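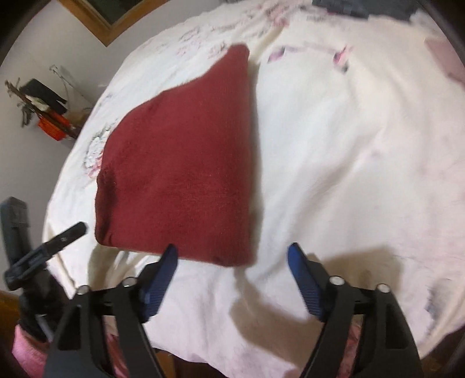
Fig. 2. Folded red cloth on a flowered sheet, with the open jaws of a hand-held gripper in front of it.

Week 5 - Showing the robot what you mean
Notes revised February 26, 2019

Last week we drove the Betero arm from the desk with the remote handset, and I think most of you found that folding anything soft that way is a slow and rather humbling business. This week we come at the same job from the other side, with the Skidell hand tool, which you hold and work yourself while its camera records what the fingers are doing.

Do look at the figure for a moment before you start. The two blue-faced pads are wide apart, and one tip overlaps the bottom edge of the cloth while the other is over bare sheet. Ask yourself where you would close them, and from which side you would come in - there is more than one sensible answer, and I should like to hear yours.

For the practical, work in pairs and record 200 short folds between you. Please:

- open the jaws fully before each approach
- keep the cloth in the camera's view all the way through
- move at an easy, steady pace, as you would at home
- leave your fumbles in, and mark them in the log

We shall compare your recordings with the remote-control ones in the next session. Reading: Hostik course pack, section 2.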